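Automation in the Returns Room at Sutley
Workplace Change Project, final report

1. Background

Sutley is a mail-order warehouse that sells small household and personal goods. Our group looked at its returns room, where sent-back items are sorted before they go to shelf, repair or waste. Until last July all of this was done by hand. The company then brought in two-armed sorting stations supplied by Pilitz. We visited twice and spoke with staff on both the day and evening shifts. Of the 42 people who work in returns, 19 of whom are casual, most agreed to fill in our survey.

2. How the work is set up

Each station has two arms and a set of coloured plastic bins on a light tabletop. The arms work from above and pick up one item at a time. Small containers, jars and loose plastic parts make up much of the load. A worker sets out the bins, checks the labels and clears anything the arms can't grip.

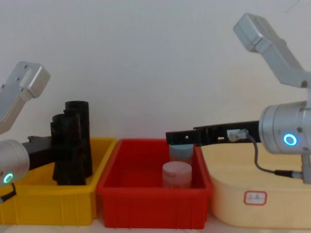

Before the change, a sorter handled 164 items in a shift. The figure per worker is now 194, counting the items the arms move. In the week we studied, the room got through 3,143 items.

3. What staff told us

Sore wrists came up often in talks about the old job, and much less in talks about the new one. Several people said the day feels longer because they are watching more and moving less. Others liked learning to reset the arms and wanted that training recognized in their pay. It isn't at present.

Casual staff were the least happy. Their hours were cut in the first two months and have only partly come back. The company told us no permanent jobs were lost, and the rosters we were shown agree with that.

4. Limits

We saw one site only. We had hoped to compare it with the Berhe depot, which still sorts by hand, but our visit there was cancelled and we ran out of time to book another.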